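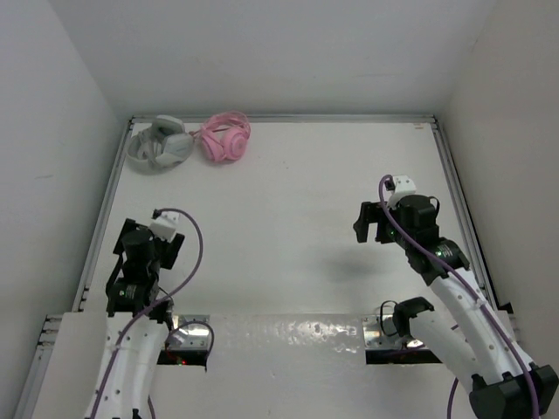

I get a lot of questions about our Advent prayer evenings at Hemlow, so I've put the usual ones in one place. I'm Gintarė Liepiņa and I've looked after the evenings since June. Most come from people joining from home, and my first tip is always headphones. Over-ear ones like the grey pair and the pink pair on the white table are lovely for the quiet psalms, but any old earbuds will do!

**Do I have to be Catholic?**

No. We've had Methodists, a Quaker couple from Peltach and plenty of people who'd rather not say. Come as you are.

**What happens on the night?**

We light the Advent wreath (one candle the first week, two the next, and so on), sing a hymn, hear a reading from Isaiah and then keep silence for a bit. Cúc Huỳnh leads the final prayers – she has a much better voice than me.

**Why is one candle pink?**

It's for Gaudete Sunday, the third one, when the mood lifts and we're told to rejoice. The others are purple.

**How many can join online?**

We had 158 last year and it coped fine. The chapel itself holds 70, so please book if you're coming in person.

**Can I ask for someone to be prayed for?**

Please do. Send me a first name, nothing more needed, and we'll read it out. If you'd like it kept private, say so and Cúc will pray for them on her own.

**Is there a booklet?**

Yes, the new one went up on 11/28/20. Paper copies are at the back of church in Emier and Ngau.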